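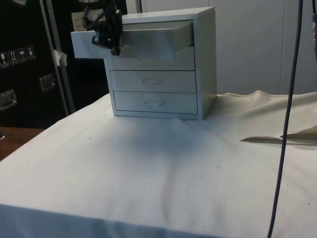
*white four-drawer cabinet, top drawer out*

## Re: the Ekar transmissions - anyone read the full thing?

**mildew_mark2**

Right so I read it. All 676 pages, over most of December, on the bus mainly. For those who missed the earlier thread, Ekar is meant to be a planet, the author is in contact with it by way of his fillings, and the Ekarians have been steering human history since the last ice age. Badly, by the look of it.

Quick notes as I've got work in a minute:

- they've no word for "war" on page 12, then a war on page 40
- seas are "made of light" but they also go fishing
- the great prediction (Trostum harbour drained by teh spring tide, never to refill) had a date on it in the first edition and doesn't in the second

Last one is the one that gets me. Same page, same paragraph, date gone.

**pondweed**

Fair play for getting through it. I gave up at the bit with the choir.

Does the second edition say it's been revised anywhere? Or just quietly swapped

**mildew_mark2**

Quietly swapped. Cover says "new foreword", thats all. Foreword is two pages of thanks.

**gritbin**

Going to disagree a bit. I don't believe a word of it either but you lot go in with the knives out every time. Plenty of holy books contradict themselves and people get something out of them. My aunt is on the Ekar mailing list and it's the most cheerful I've seen her in years. She does the breathing, she's sleeping better. Where's the harm

**oldkettle**

The harm is 118 quid for the "receiver stone", gritbin. From Starnix. Have a look at the shop page, it's a pebble. Comes with a cord.

**gritbin**

She hasn't bought the stone

**oldkettle**

Yet

**gritbin**

That's a bit much. She's a grown woman. People spend more than that on football.

**pondweed**

Football does turn up when it says it will tho

**third_shelf_down**

Can I drag it back to Trostum for a sec. I live twenty minutes from there. Went down on the morning of the supposed draining, flask, sandwiches, dog. Maybe a dozen people with blankets up on the wall, very friendly, one of them gave me a mint. Tide went out. Tide came in. Someone said it had drained "on the other level" and they all packed up and went to the cafe.

Nobody seemed upset at all, that was what I found strange. I'd have been livid.

**mildew_mark2**

"On the other level" is in the second edition! Page 301, nearly word for word. So either he got it off them or they got it off him.

**gritbin**

or it's just what people say. You're reading a lot into four words

**mildew_mark2**

Maybe. It wasn't in the first edition though, I've got both open here.

**oldkettle**

Has anyone listened to the Yazzie Hour episode on this? The podcast. Two hours, they play some of the "recordings". Claims 2,000 witnesses to the lights over the harbour but when they ask for one they get a bloke who'd heard it from his brother in law.

**pondweed**

I thought Yazzie Hour went easy on him to be honest. Kept saying "interesting". They never asked about the dates.

**oldkettle**

They did, near the end. He said Ekarian years are 900 days long so it's not late. Which would be fine if he'd said that first time round.

**pondweed**

Oh missed that. Fell asleep. Sorry

**third_shelf_down**

900 days still doesn't work, surely? He gave it as a date in our calender. Month and everything.

**mildew_mark2**

Yep, ours. I'll type up both versions of the paragraph side by side tonight, after tea, so folk can judge for themselves. Gritbin included.

**gritbin**

I'll read it. Still think you're all a bit mean about it. And I've asked my aunt about the stone, she says it's ugly and she's not having one.

**oldkettle**

ok fair, I take back the "yet"

**third_shelf_down**

Does anybody want the leaflet they were handing out on the wall? Got two. Can scan it. There's a map of Ekar on the back with what looks a lot like the Isle of Wight on it

**pondweed**

YES please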